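Guler divulga método para ensinar robôs a encaixar conectores a partir de demonstrações com garra manual

Publicado em 2026-03-21

A Guler, empresa de automação para montagem leve, apresentou os resultados de um método de aprendizagem por demonstração voltado à manipulação de plugues, tomadas e interruptores. O método, denominado Kelusik, treina uma política de controle visual a partir de sequências gravadas por operadores humanos com garras portáteis, sem teleoperação do braço robótico durante a coleta. O relatório técnico foi concluído em parceria com a Dasent, responsável pela instrumentação das garras, e com o laboratório de ensaios da Arriaga.

O conjunto de treinamento reúne 2.000 demonstrações. A avaliação foi conduzida com 200 tentativas em braço robótico, das quais 123 terminaram com inserção completa do plugue e retirada da garra sem deslocamento da régua de tomadas. A taxa de conclusão é, portanto, de 61,5%.

Método

O Kelusik separa a tarefa em duas fases. Na primeira, a política estima a pose do plugue sobre a mesa e escolhe uma direção de aproximação. Na segunda, corrige o alinhamento entre os pinos e a abertura da tomada em malha fechada, usando apenas a câmera montada na própria garra. A transição entre as fases não depende de um limiar fixo de distância. Um classificador treinado em conjunto com a política indica, a cada ciclo, qual das duas deve comandar o movimento.

As ações são representadas como deslocamentos relativos ao referencial da garra. Essa escolha elimina a necessidade de calibrar a posição da mesa em relação à base do robô e permite transferir a política para outro braço que utilize a mesma geometria de dedos. A abertura da garra é tratada como variável contínua e registrada em sincronia com as imagens.

As trajetórias brutas passam por um filtro que remove trechos em que a estimativa de pose da garra perde continuidade. As pausas dos operadores foram mantidas. Em testes preliminares, a remoção das pausas produziu políticas que iniciavam a inserção antes de concluir o alinhamento.

"A fase de aproximação está razoavelmente resolvida. O erro residual se concentra nos últimos milímetros, quando o dedo encobre parte da tomada e a política precisa decidir com informação incompleta", afirma Higinio Lozano, coordenador técnico do projeto na Guler.

Coleta de dados

As demonstrações foram gravadas a partir de setembro, em bancadas de superfície clara. O protocolo prevê que a régua e o plugue sejam reposicionados entre uma gravação e outra, com variação de orientação e de distância entre as duas peças. Os operadores receberam instrução para não corrigir manualmente a posição da régua durante a execução.

Cada sequência contém o fluxo de vídeo, a trajetória da garra em seis graus de liberdade e a abertura dos dedos. Sequências interrompidas foram preservadas em uma partição separada e não entraram no treinamento da política. Elas serviram para ajustar o classificador de fase.

Os dedos de geometria plana foram adotados tanto na garra portátil quanto no efetuador do robô. A equipe considerou dedos com ranhura para o corpo do plugue, mas a alternativa foi descartada na etapa de projeto: a ranhura favorecia um único formato de conector e dificultava o acionamento dos interruptores.

Resultados

Das 77 tentativas sem sucesso, a maior parte corresponde a desalinhamento angular no momento do contato. As demais se dividem entre perda do plugue durante o transporte e deslocamento da régua provocado por força lateral. O relatório apresenta a classificação individual de cada falha, acompanhada da abertura da garra e da orientação estimada no instante do erro.

A comparação com uma política de fase única, treinada com os mesmos dados, mostrou diferença mais acentuada quando o plugue partia de uma orientação distante da orientação da tomada. Em posições iniciais favoráveis, os dois métodos apresentaram comportamento semelhante.

A oclusão pelos dedos permanece como a principal limitação. A política conserva um histórico curto de observações para compensar a perda temporária de visibilidade — recurso que ajuda em movimentos lentos e perde eficácia quando a garra gira durante a descida. Plugues de cor próxima à da bancada também elevaram o erro da estimativa de pose na fase de aproximação.

Imagens da bancada, obtidas pela câmera da garra portátil:
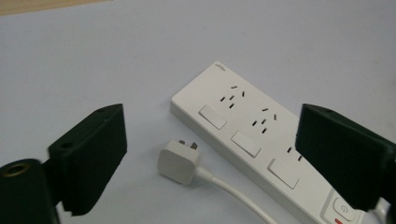 Na primeira, o plugue solto ao lado da régua de tomadas; na segunda, os dedos abertos e sem objeto.

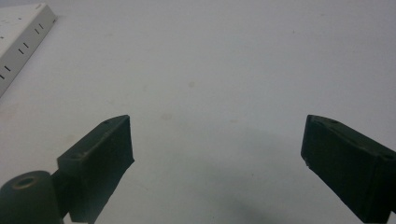 Disponibilidade

O relatório técnico e os arquivos de geometria dos dedos podem ser solicitados à Guler para fins de pesquisa. O código de treinamento será liberado após a revisão da documentação. O acesso às demonstrações depende de um termo de uso, que proíbe a redistribuição dos vídeos brutos e exige a indicação da versão do conjunto em qualquer publicação derivada.

A partição de sequências interrompidas será distribuída em pacote próprio, com os rótulos de fase utilizados no ajuste do classificador.

Próximas etapas

A Guler e a Dasent trabalham em 2 extensões do método. A primeira acrescenta medição de força nos dedos, com o objetivo de detectar o contato incorreto antes que a régua se desloque. A segunda trata do acionamento de interruptores após a inserção, hoje executado por uma rotina separada e não incluído na taxa de conclusão divulgada.

A Arriaga repetirá a avaliação em seu laboratório com outro modelo de braço, mantendo os dedos e os pesos da política. O protocolo de repetição estabelece as mesmas posições iniciais e o mesmo critério de sucesso. Os resultados serão publicados como anexo ao relatório, inclusive as tentativas interrompidas por parada de segurança.

Sobre a Guler

A Guler desenvolve sistemas de automação para montagem de pequenos componentes elétricos e mantém uma linha de pesquisa em aprendizagem por demonstração. O projeto Kelusik é conduzido por sua equipe de manipulação robótica, sob coordenação técnica de Higinio Lozano.

Solicitações de material e pedidos de entrevista devem ser encaminhados à assessoria de imprensa da Guler, com a indicação "Kelusik" no assunto.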